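Chapter 4
What the Label Says: Brands, Claims and the Price of a Dress

In this chapter
Why clothing firms talk about everything except the cloth
How a launch is built, and who is paid to clap
Cost per wear, and where it misleads
Reading a care label as evidence

4.1 A coat with a story

A few years ago a small label called Elach put out a winter coat. The press sheet ran to four pages. It spoke of heritage, of slow mornings, of a grandmother's sewing box, and of a colour named after a kind of fog. The fibre content was given once, on the last page, in type smaller than the rest: polyester, with a little wool.

Polyester is a perfectly good thing to make a coat from, if it is made well and priced to match. What should interest the student is the order in which the buyer was told things. The story came first and took up most of the space. The facts came last and took up a line. Most of the people who wrote about the coat copied the story, and a fair number left out the line.

We shall meet this pattern again and again. Chapter 3 dealt with how garments are cut and sewn. This one deals with how they are talked about, and it asks you to be harder to please than the people doing the talking would like.

A word on method. Fashion writing is full of statements that can't be tested. "Timeless" is one. So is "effortless", and so is "elevated", which seems to mean that the price has gone up. When you come across such a word, try crossing it out and reading the sentence again. If nothing has been lost, you have learned something about the sentence. Keep your crossed-out copies, as you will need them for the written work at the end of the section.

4.2 The launch

A new collection reaches the public through a launch. There may be a show, or a film, or a dinner. There will be a guest list, and some of those on it will have been lent or given clothes to wear on the night. Pictures are taken and sent out. By the next morning a reader who follows such matters will have seen the same three dresses a dozen times, each time with a slightly different headline, and may well come away thinking that everybody has them.

Nobody in this chain need tell a lie. The guest did wear the dress. The site did find it lovely. The reader did see it twelve times. Yet the belief that the dress is popular has been produced before a single one has been sold.

Take the case of Purnden, a mid-priced womenswear label whose autumn line was shown to the press in September. The firm said that its waiting list stood at 1178 names. It did not say how a name got on to the list. Valquíria Arruda, then a buyer for a group of independent shops, asked, and was told that anyone who had typed an email address into the box on the home page was counted. The box also offered a discount code. She ordered two styles instead of the full range, and wrote in her notes that she would "believe the list when it has paid".

Her caution is worth copying. A waiting list is a number, and numbers look like facts. But the number answers a question, and you have to find out which question it was. How many people want this coat at this price? How many people would like money off something? Those are very far apart, and the second will always give the bigger figure.

The same care is needed with "sold out". A garment made in a run of 37 can sell out in an afternoon and still have been a minor event. Firms seldom print the size of the run next to the boast. Ask for it. If you don't get it, write "sold out (run size not given)" in your notes and give the claim no weight at all.

4.3 Paid for, lent, or liked

Readers want to know whether a person praising a handbag was paid to do so. The rules on this differ from country to country and change often, and we leave them to Chapter 9. For the moment it is enough to split praise into three kinds.

Paid praise is advertising. It may be marked clearly, or marked in a pale grey word at the bottom.

Lent praise is harder to place. No money moves, but the writer has had the use of something, or has been flown somewhere pleasant, and would like to be asked again. Many writers insist that this makes no difference to them. Perhaps so. It would be easier to accept if lent clothes were now and then reviewed badly.

Free praise is what is left. It is the most useful kind and the least polished, and you will find it mainly in the comments of people who bought the thing with their own money and washed it.

Washing matters. Liew, a maker of linen shirts, built its name on a campaign that described the cloth as getting "better with every year". The campaign began when the firm was 2 seasons old. No shirt it had ever made could have been tested against the claim. The claim may yet come true - linen often does soften nicely - but on the day it was printed it was a guess dressed up as experience.

4.4 Cost per wear

You will have met the sum before. Divide the price of a garment by the number of times you wear it, and you have the cost per wear. A dear coat worn for ten winters comes out cheaper than a cheap top worn to one party. Shop staff are fond of this sum, and so are magazines.

The arithmetic is fine. The trouble lies in the second number, which at the moment of buying doesn't exist. It is a forecast, made by the person who wants the coat, standing in front of a mirror, often with help from someone whose pay may depend on the answer. Forecasts made in those conditions run high.

There are also things the sum leaves out. Dry cleaning is one, and so is mending. A silk blouse that has to be cleaned by a shop after every outing carries a running cost that soon catches up with its price. And the sum quietly treats every wear as equal, when a person may put on a dull grey jumper a hundred times without pleasure and a loud green one six times with a great deal.

A fairer test is to look backwards. Take a garment you already own, one that cost more than you meant to spend, and work out how often you have really worn it. Then use that figure, and no kinder one, for the next garment of the same type. Students who try this tend to revise their views on occasion wear.

4.5 Home goods and the borrowed name

Once a clothing label is known, it seldom stops at clothes. Scent is the usual next step, then candles, then towels and things for the kitchen. The trade calls this extension. The name is often rented out: another firm designs the goods, has them made, and pays for the right to put the label on the box.
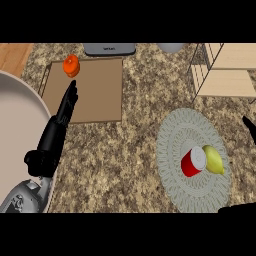
Fig. 4.1 Cutting board on a granite worktop (computer-rendered).

Codadent, which began with swimwear, had a full home range within a few years of its first bikini. The catalogue spoke of "the same eye for detail". Whose eye was not stated. The swimwear was designed in-house and the home range under licence, and the two teams had never met.

The student should ask of any such product what the name is adding. Sometimes there is an honest answer: a label with real skill in printed cotton may well sell good tablecloths. More often the name adds a sum to the price and a small card inside the lid.

4.6 The care label

After so much talk it is a relief to come to the one piece of writing on a garment that has little reason to charm anyone. The care label gives the fibre and how to wash it, and usually the country where the piece was made. It is sewn into a side seam, where it scratches.

Read it before you read anything else. Compare it with the shop's own description and mark every point on which they differ. In the sections that follow we shall work through the common fibre names and the washing symbols, beginning with those that are most often misread.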